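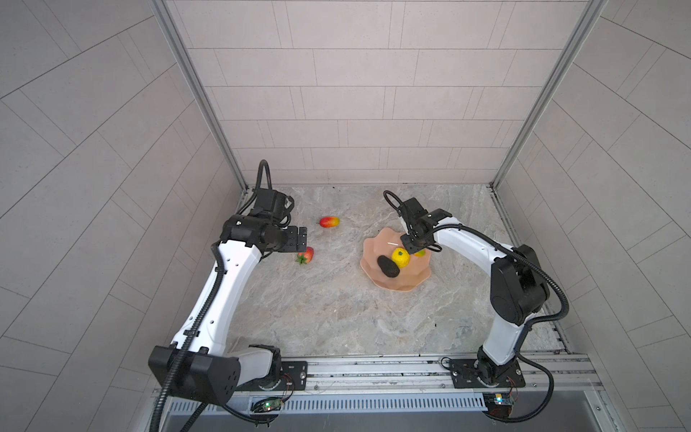

보낸 사람: Villads Overgaard
받는 사람: 가정보존식 메일링리스트
날짜: 2026년 8월 27일
제목: Re: Re: 딸기잼 설탕 비율, 정말 줄여도 되나

Pongsak 님 글 잘 읽었습니다. 그런데 저는 여전히 납득이 안 됩니다.

Pongsak Jitpraphai 님이 쓰신 글:
> 설탕을 과일 무게의 절반 밑으로 내려도 보관에는 문제가 없습니다.
> 저는 2014년부터 그렇게 만들어 왔고 상한 병이 하나도 없었습니다.
> 요즘은 Fomon 펙틴을 쓰면 설탕 없이도 굳고, Feltdale 장터에서
> 파는 분들도 다 그렇게 합니다. 레몬즙만 조금 넣으세요.
> 옛날 책의 비율은 냉장고가 귀하던 시절 이야기입니다.

하나씩 적겠습니다.

"상한 병이 없었다"는 말부터 걸립니다. 병을 어디에 두셨는지, 얼마 만에 드셨는지가 빠져 있습니다. 냉장고에 넣고 한 달 안에 비우셨다면 설탕을 반으로 줄였든 더 줄였든 별 차이를 못 느끼셨을 겁니다. 이 목록에서 처음 질문하신 분은 찬장에 두고 겨울을 나겠다고 하셨습니다. 전혀 다른 조건입니다.

굳는 것과 오래 가는 것도 따로 봐야 합니다. 저당용 펙틴은 칼슘으로 굳히는 종류가 많아서 설탕이 적어도 모양은 잡힙니다. 하지만 설탕이 수분을 붙들어 두는 역할까지 펙틴이 대신해 주지는 않습니다. 저당 잼은 끓는 물에 제대로 병입 처리를 해도 뚜껑을 연 뒤에는 곰팡이가 훨씬 빨리 핍니다. 지난 3월에 저도 저당으로 6병을 만들어 봤는데, 먼저 연 2병은 냉장고에서도 오래 못 갔고 색도 갈색으로 죽었습니다. 제 솜씨 탓이라고 하시면 할 말은 없습니다만, 같은 날 같은 딸기로 만든 보통 잼은 멀쩡했습니다.

레몬즙 "조금"은 얼마입니까? 딸기는 원래 산도가 있는 편이라 대개 괜찮겠지만, 이 글을 보고 무화과나 망고에 똑같이 하는 분이 꼭 나옵니다. 생레몬은 신맛이 제각각이라 저는 병에 든 레몬즙을 계량해서 씁니다.

장터 이야기는 근거로 보기 어렵습니다. 파는 분들이 뚜껑 안쪽에 무엇을 얼마나 넣는지 저희가 아는 게 없고, 그날 팔아서 그 주에 먹는 물건일 수도 있습니다. "100% 과일"이라고 써 붙인 것도 농축 과즙으로 단맛을 낸 경우가 흔합니다.

덜 단 잼이 맛있다는 데는 저도 동의합니다. 딸기 향은 확실히 그쪽이 낫습니다. 다만 그렇게 만들 거면 작은 병에 나눠 담아 냉동하시고, 찬장에 둘 잼은 검증된 조리법의 비율을 그대로 따르시길 권합니다.

Pongsak 님, 혹시 쓰시는 조리법 출처가 있으면 목록에 올려 주십시오. 병입 시간과 병 크기까지 적힌 것이면 읽어 보고 제 생각을 바꿀 용의가 있습니다.

Villads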